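Trinmont Legislative Records Project
Interim Progress Report to the Elten Fund
Submitted by Jingyi Qian, Project Director

Purpose of this report

The Elten Fund awarded the project a two-year grant to examine how the Trinmont provincial assembly asks for, receives and publishes information from the executive during public emergencies. This report covers the second reporting period, which closed at the end of February. It describes work completed, departures from the approved plan, and the activities proposed for the remainder of the grant.

Background

Members of the assembly may put written questions to any ministry. Under the standing orders, a ministry has 40 days to reply, and the reply is to be entered in the public record. During the flood emergency that preceded this grant, members of both the governing and opposition benches complained that replies on shelter places, relief payments and displaced households were late or did not contain the figures requested. The assembly held two debates on the matter. Neither produced an agreed account of what had been asked and what had been answered. The project was set up to supply that account.

Work completed

The team has collected 300 written questions relating to the flood emergency, together with the replies where a reply exists. Each question has been entered in the project database with the name of the member, the ministry addressed, the date of filing and the date of reply. Two readers coded every reply separately, using the scheme approved by the Fund in the first period. Where the readers disagreed, the Project Director made the final decision and recorded the grounds for it.

Coding is now finished. Of the questions collected, 38 received no reply before the assembly session ended and lapsed under the standing orders. Most of these were addressed to the Ministry of Relief and asked for numbers by district. The remaining questions received a reply of some kind, although the quality varied widely. A common pattern was a reply that restated the ministry's policy and referred the member to a report that had not yet been published.

The team also completed 18 interviews with current and former members, assembly clerks and ministry staff. Interviews with ministry staff were given on condition that neither the person nor the post would be named. Transcripts are held on a restricted drive, and access is limited to three members of the team.

Early findings

These findings are provisional and should not be quoted outside the Fund until the review described below has taken place.

First, delay was not spread evenly. The Ministry of Works replied within the permitted time in nearly all cases, while the Ministry of Relief did so in about a third. Staff in the Ministry of Relief told us that district offices reported on different forms and that no single unit was responsible for adding the numbers together.

Second, party membership had less effect than expected. Government members waited nearly as long as opposition members for a reply. They were, however, more likely to receive information informally, and several said they had stopped filing written questions for that reason.

Third, the clerks have no power to return an incomplete reply. A reply that leaves out the figures requested is treated in the record as a full answer. Several members, from more than one party, told us they would support a change to the standing orders on this point.

Departures from the plan

The Jia district case study began nine weeks late. The district council's records office was closed for repairs, and the council did not grant access to the paper files until the work was done. The case study is now under way and should be complete within the next period. The Tandar district case study was finished on schedule and is attached as Annex B.

One research assistant left the project to take up a post elsewhere. The position was filled after a short gap, and the salary saved during the vacancy has been held in the staffing line. We ask the Fund's permission to move this amount to translation, where costs have exceeded the estimate. No increase in the total grant is requested.

Risks

Elections to the assembly are expected before the grant ends. Publishing during the campaign could lead to the findings being presented as support for one side. We propose to release the main report either before the campaign opens or after the new assembly has met, and we would welcome the Fund's guidance on which it prefers.

Plans for the next period

The team will complete the Jia case study, send the draft findings to three outside reviewers, and give each ministry named in the report four weeks to comment. Ministry comments will be printed in full as an annex. A short version of the report will be prepared for members of the assembly, with a separate note for the clerks on the handling of incomplete replies.
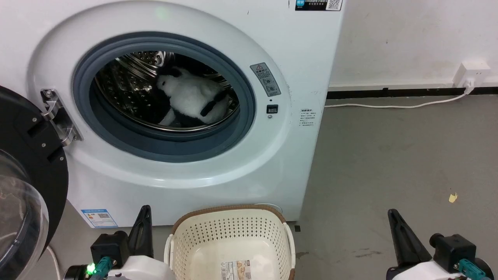
The question database will be opened to the public once the main report has been released. Names of private citizens that appear in the replies will be removed beforehand. A revised budget table and the updated work schedule are provided in Annexes C and D.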